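# Taking the Memory Out of a Desktop Tower (and Getting It Back In)

*Gustuvden workshop notes, 22 February 2018*

If you've never opened a computer before, start with the memory! It's my favorite first job. You don't need much in the way of tools, the parts are easy to see once the cover is off, and there's that lovely click at the end when a stick goes home. I've done this on 77 machines for the Movindale refurbishing project and I still get a little happy every time I hear it.

I'm using a Dell tower, but most full-size desktops go the same way.

## Before you touch anything

Shut the computer down the normal way, then pull the power cord from the back. Unplug everything else while you're there (monitor, keyboard, the lot). Hold the power button in for 30 seconds to drain whatever charge is left.

Take the side panel off and lay the tower down so the open side faces the ceiling. Please don't try this with it standing up. You'll be pushing sideways on a board that would much rather be pushed straight down, and the whole case will scoot away from you.

Touch bare metal on the chassis before you reach for any parts, or wear a wrist strap if you own one.

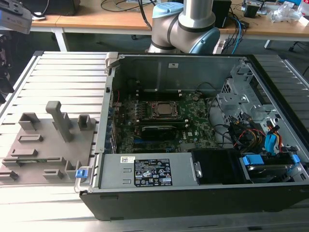 Does the tower really have to come all the way up onto the table, one reader wanted to know, or can it be done on the carpet? Table, please! Carpet builds up static and eats screws. A kitchen table with good light is great.

## Find your way around

Get your bearings from the big things first. The power supply is the gray box with the wordy label on it, and you leave that closed, always. The hard drive sits in a bay in the corner, held by bright blue clips. The processor is the silver square in its own frame on the green board, and the memory slots are the long, narrow ones near it.

Follow the cables with your eyes before you move any. On a tower like mine there's a bundle of red, yellow and black wires near the drive cage, plus a blue SATA cable, and they can usually be nudged aside without unplugging a thing. If you do have to unplug something, take a photo with your phone first.

## Lift the sticks out

1. Look at the ends of the slot. Some boards have a latch at both ends, some at only one.
2. Press the latch outward and down. The stick should pop up a little.
3. Hold it by the two short ends and lift straight up.
4. Write down which slot it came from. A bit of masking tape on the table works fine.

Go slowly on number three. If it won't lift, a latch is still closed, so go back and press it again.

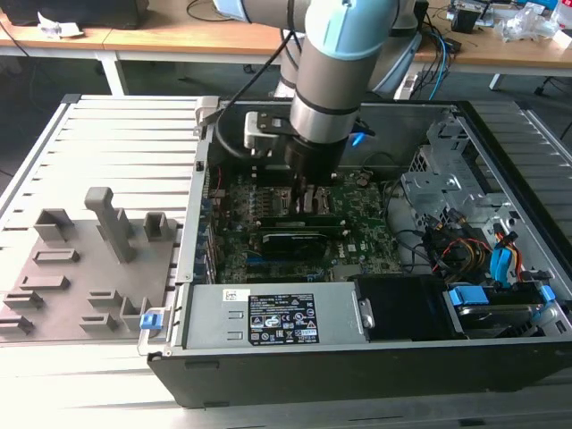 A comment on the last version of this page asked whether you should take both sticks out at once or do them one at a time. Either is fine, but one at a time is kinder to your memory (the one in your head), and I'd go that way on a first try.

## Give them somewhere to stand

A stick of memory lying loose on a bench is a stick you're going to put your elbow on. I love a slotted holder for this. Ours came out of the Avport parts drawer, but a clean anti-static bag or the tray the new memory was packed in will do the job too. Keep your fingers off the gold contacts and don't stack the sticks on top of each other.

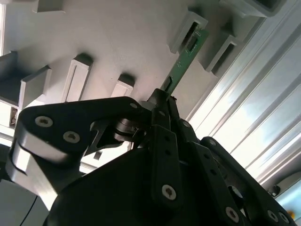

*A strip of green circuit board at the mouth of a gray slotted holder.*

With the slots clear, you get a chance to clean, so take it! Use short puffs from a can of air, held upright, and work along each slot from one end to the other. Never poke in there with a cotton swab, as the fluff stays behind. Then open every latch you plan to use and check your board's manual for which slots to fill first. Matched pairs often go in slots that aren't side by side, and the order changes from board to board.
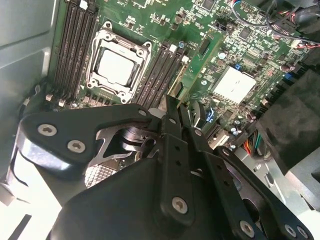 When you know which slots you want, pick up the first stick and find the notch in its bottom edge. It's off center, and it has to line up with the little bump in the slot. If the two don't match, turn the stick end for end. Set it in the slot, put a thumb on each end, and press straight down, harder than feels polite, until the latches swing in and click.

Do the same for the rest. Give each one a gentle tug upward. Nothing should move.

## Start it up

Check that no cable is resting on a fan, put the side panel back on, plug everything in and press the button. A longer first boot is normal after a memory change. Go into the system information screen and see that the total is what you expected.

If you get beeps or a blank screen, power off, unplug, and reseat the sticks. Nine times out of ten one of them was a hair short of the click. Still nothing? Try a single stick in the first slot the manual lists, then swap it for the next one until you find the troublemaker.

Next page: swapping the hard drive, blue clips and all.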